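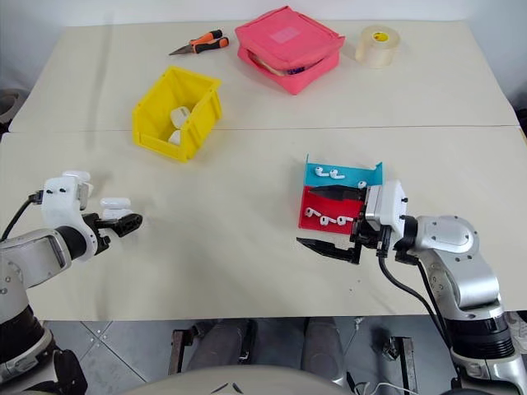 4.2 What an open day can and cannot show

Most published claims about two-armed tabletop robots reach the public through demonstrations, so we treated one as a source in its own right. The open day at the Plarkham site was held on Sunday, March 31, 2019, and was advertised under the Sotex name as a chance to watch "everyday handling." We attended as ordinary visitors. We had no access to logs, and the staff did not know we would write about it.

The work on show was the sorting and casing of wireless earbuds (Figure 3). Loose earbuds lie in a tray with a blue and a red compartment, and cases are kept in a yellow bin. It is a fair choice of task. Earbuds are small, glossy and awkward to grip, and a case has a lid that must be open before anything can go in. It is also a choice that flatters the machine in ways the handout did not mention. The parts are all of one kind. The table is pale and plain, and the white wall behind it offers nothing to confuse a vision system. A few unrelated objects, among them pliers, a pink zippered case and a roll of packing tape, sit toward the back of the table, away from the tray. We would count these as clutter only in a generous mood. A harder test would have put the pliers in the tray.

The handout gave a total of 3,213 handled parts since February and listed 27 stoppages. Neither number can be used as it stands. A "part" was not defined, and a stoppage seems to have been logged only when a person had to step in. An earbud dropped and picked up again would leave no trace in such a count. The Pikdale trial, which we discuss in Section 5, reported 237 attempts and described each failure in a sentence or two. We trust that smaller figure a good deal more.
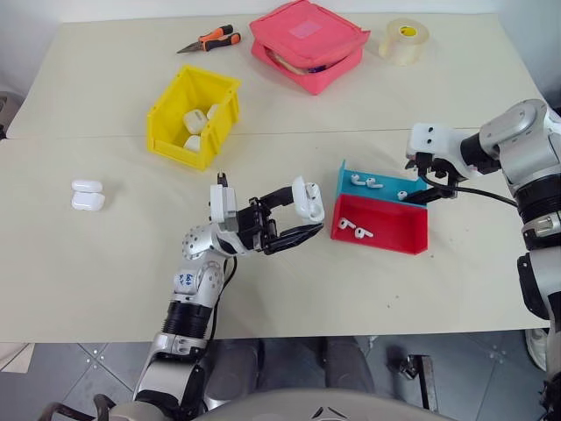
Figure 3. Casing task at the Plarkham open day. The left gripper holds an open, empty charging case beside the tray; the right gripper is over the blue compartment.

Does a good demonstration tell a buyer anything about daily use?

It tells the buyer that the task can be set up and shown under conditions the seller picked. Daily use depends on how often the robot stops, who restarts it and how long that takes, and a visitor has to ask for those records separately.

We asked for them at the desk and were referred to Khurana, the firm handling inquiries. Our request had not been answered when this paper was submitted. We therefore score the Plarkham demonstration on only four of the 9 items in our checklist and mark the rest as unknown.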